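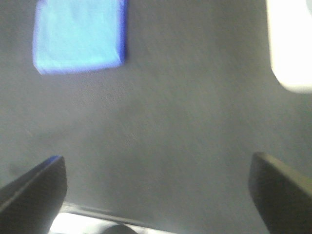

Where we are with the Skovard readers

29 January 2019

Hello again, and thanks for being patient with me over the holidays. This is my second report on the grant for the graded English readers, and I'm happy to say there's a lot more to tell than there was last time!

Quick recap for anyone at Skovard who joined after September: we're writing 4 short reading books for grown-ups who are learning English at night school, each with grammar practice at the back. The first two are finished. Book three is drafted and I'm halfway through cutting it down (I always write long, you know this by now). Book four is an outline and a pile of sticky notes.

The word list

This ate up most of the fall. The plan was to keep the first two books inside a list of 700 words, and we managed it with book one. Book two kept breaking the limit – you try writing a story about renting an apartment without "deposit," "lease" or "landlord." After a lot of back and forth with the teachers at Tiltska we raised the ceiling to 900 for book two, and the final text uses 861 of them. I'm pleased with that. The extra words are all in the glossary, with a sample sentence for each.

The grammar pages

I've moved the past tense earlier. In the old order it didn't show up until the end of book two, and the stories were getting very strange in the present tense. Articles are now spread over every unit in small doses. 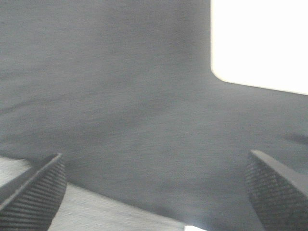

One Tiltska teacher wrote back that her class liked the new order but wanted more practice with questions, especially "did you" and "have you," and that one page per unit was over before people had warmed up. She's right, so I'm adding a second page of question drills to each unit in book two. They're short, and most of them work out loud in pairs.

Printing

Dasov printed the trial copies of book one and they look great. The type is bigger than in our first proof and there's room to write in the margins. Van Damme also sent a quote, a bit lower, but their paper is thin and pencil shows through on the other side. I'd like to stay with Dasov for the full run if you're okay with it – let me know before I sign anything.

Audio

We're behind here. Book one is recorded, book two isn't, and our reader has been fighting a cold. The book one files are slow and clear, maybe a little too slow.
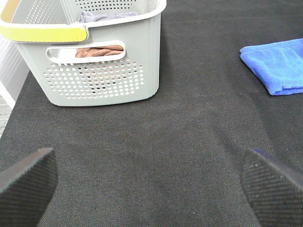 Could we have two speeds, a learner asked on the feedback form, one for the first listen and one "like people on the bus"? I love that idea and it wouldn't cost much, as we'd only need to record the dialogues twice. I've put it in the plan for book two and will go back and do book one if there's money left.

Coming up

Finish the cuts on book three, get the question drills to Tiltska for testing, and book the recording room again. I also need a yes or no from you on the printer, and the signed form for the second payment (I sent it over with the receipts).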